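Lemstead gets a look at the robot that sorts out your fruit

Drurkommont opened its Lemstead workshop to the public one afternoon in April, and 600 people came to see a machine handle groceries. 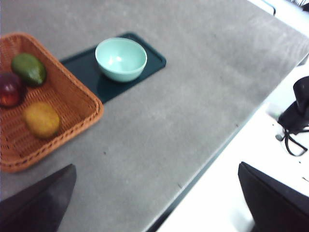 The firm has spent 3,104 hours of practice runs on the system, called Terkance, which is meant for kitchens in care homes and hospitals. Its job on the day was to move fruit between a wicker basket and a bowl – work most of the visitors had been doing unpaid for years.

They were a forgiving crowd. A clean pick got applause, and so did one that went wrong. Children were allowed to choose the next piece, and the avocado proved far more popular than it usually is with that age group.

Partner company Mutiso, which writes the software, plans a trial in 6 kitchens this fall. Drurkommont would not discuss the price. Coffee was served by hand.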